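How to run a two-legged playoff for your local footy (soccer) league

Sep 5, 2021

Our Hanville Sunday league switched from one-off finals to home-and-away ties in June, and I can't recommend it enough. Both clubs get a big day at their own ground, and a bad first leg still leaves something to play for! Setting it up takes an evening at the kitchen bench and a few emails.

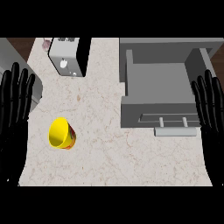 Step 1: Sort out who hosts when

Give the second leg at home to whichever side finished higher on the ladder. Put it in the rules before round one so there's no arguing later. When Catberg met Ploduleck, Catberg had finished 2 points ahead and got the return match.

Step 2: Pick your dates

Leave at least 5 days between legs. Check the council bookings early, and ask for a spare slot in case of a washout. Kick off at the same time for both games if you can, as it makes life so much easier for families and referees.

Step 3: Decide how ties are settled

Add up the goals from both legs. If it's level, you need to choose between extra time and going straight to penalties. We dropped the away goals rule (too many phone calls asking how it worked) and play two halves of extra time, then penalties. Extra time is only ever played in the second leg.

Step 4: Write down the card rules

Say clearly whether a red card in the first leg means missing the second. Ours does. Yellows from the regular season are wiped, so everyone starts fresh and you get the best players on the park.

Step 5: Tell everybody

Send one page to each club with dates, grounds, squad limits and the tiebreak order. We had about 100 people along the fence for the return leg at Cuervo Park, which is huge for us, and every one of them seemed to know what the score had to be.

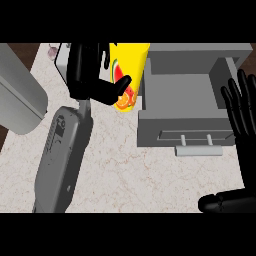 A reader from Ploduleck wrote in to say their league keeps the away goals rule and loves it, because the visiting side comes out attacking in the first leg. They also suggested naming squads of no more than 31 across both legs, so that no club can bring in ringers for the decider. Great idea, and we'll be putting it to our clubs before next season.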